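The Last Ferry Out of Trurside

She had 40 minutes and a white table covered in other people's cups.

Sixty, if the ferry ran late. It never ran late. Not to Stondovholm, not in April.

Table first, then. The table was the whole problem. Eleven years of living over the Lokard and it all came down to this – who drank what, who left it, what goes in the box and what goes down the sink. She'd promised her sister a clean flat. She had promised it twice, once in writting.

Keys. Where were the keys.

Under the coat. Fine. Coat on, then off again, too hot for it. Radio on for the tide times, radio off. A man downstairs was dragging something heavy across the yard and swearing at it in a low, patient voice.

She thought about the deposit. 3,201, to the last coin, and the landlord would come up the stairs with his little notebook and look at the table before he looked at her. He always did. Rings on the table, he'd say. Even when there wasn't any.

So, cups. The pale green one she would keep. It had come from Mansilla with her, on her lap, the whole way on the bus. The milky drink in the blue sleeve could go, whoever had wanted it. And the jar – no. Not the jar. She hadn't decided about the jar. 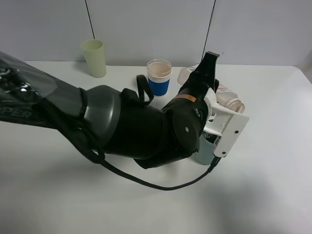
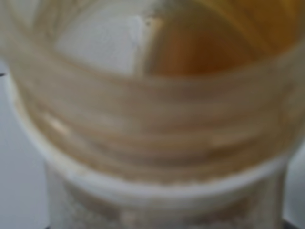 Twenty minutes. She had packed the towels and unpacked them and packed them again around the radio. The jar was her mother's, or it had been her mother's kind, the same screw neck you had to lean on. What was in it was probably past saving. You couldn't take it on a ferry. You couldn't leave it for a man with a notebook, either.

The horn went, down at the slip. First call.

She wrapped it in the coat, put the green cup on top, and ran for the stairs. Left the lights on. Left the rest of it for him to write down.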